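Home Explore Notifications Lists Bookmarks Log in

Thread

Started a new batch this week, so I'm going to post as I go. The job is gathering examples for a learning system that has to put things away in a kitchen. The kitchen is simulated. We call the scene Dorby, after the folder it was first saved in.

1/ The target for this batch is 100 accepted episodes. We have 58. An episode is one attempt from reset to done signal, driven by a person with a hand controller, and it gets saved with the camera views, the commands and a one-line instruction.

2/ The instruction for this set is "put the eggplant on the cabinet shelf." Other sets cover the sink, the plate and the counter. We keep them apart on disk and mix them at training time.

3/ We record more than one view. The close view is there so the model gets a decent number of pixels on small objects. In the wide view an eggplant can be so small that the stem end is a few dots of color, and the stem end is how you tell which way it's pointing.

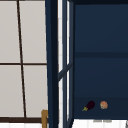
Close view, Dorby kitchen. Eggplant on the shelf, stem end down and to the left.

4/ That eggplant has a neighbor. The round thing next to it gets called a peach by half of us and a bun by the other half. In the object list it's "round_small" and we leave it at that. If the instruction text said peach in one episode and bun in the next, the model would have to learn our argument along with the task.

5/ Dark purple on navy is a bad combination. I like having it in the set anyway. Last round every target object was bright and sat on white, and the policy we trained on it did well until the first dark cabinet.

6/ Labeling rule we settled on: an object counts as "on shelf" when it is touching the shelf and nothing else is holding it. Touching a neighboring object is fine. Leaning on the door is not. We went back and relabeled 12 older episodes after writing that down.

7/ The checking tool is called Andon. It replays the episode, compares the final object positions with the instruction and gives a pass or a fail. Then a person looks at every fail and a sample of the passes. Most of the fails I looked at today were early done signals, where the operator pressed the button before the object had settled.

8/ On clutter. A clean counter makes for quick collecting and a weak policy. So the Dorby resets place extra items that have nothing to do with the instruction: something in the sink, something on the plate, and usually one large thing in an awkward spot. Positions get shuffled between resets within limits we set by hand.

9/ The large thing is often the red ball. From the wide view it can hide part of the sink, and the open cabinet door hides some more. I don't filter those out. A camera in a real kitchen will have things in the way too.

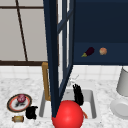
What we throw away

10/ Episodes with dropped frames go first. Then anything where an object has sunk into another object, which the physics still does now and then with thin plates. Then long pauses. If the operator stops to think for more than a couple of seconds, the model learns to stop there as well.

11/ We keep recoveries. If someone misses a grasp, backs off and gets it on the second try, that's useful and it stays. We used to delete them for looking messy. The policy trained on the tidy set had no idea what to do after a miss.

12/ Two operators share the work, and they don't move the same way. One goes straight in from the front, the other comes from above. I tag episodes by operator so I can check the split before training. In the last export it was badly uneven and I had to hold some back.

13/ Next scene is Paredes, same tasks, lighter cabinets and a different counter. After that we see if a policy trained on both does better on a third kitchen it has never had examples from. That one is Fakovik and nobody collects in it until the test is done.

14/ Plan is to finish this batch in July. I'll post the failure counts by type when Andon has been through all of it.

Comments

Do you randomize the lighting as well or only the objects?

> Only objects in this batch. Lighting comes in with Paredes.

Keeping the recoveries matches what we saw. Do you mark where the miss happens or just leave the episode whole?

> Whole for now. I'd like to mark them but it takes a second pass.

It's a peach.

Would be interested in the early done numbers when you have them. We ended up adding a one second delay on the button.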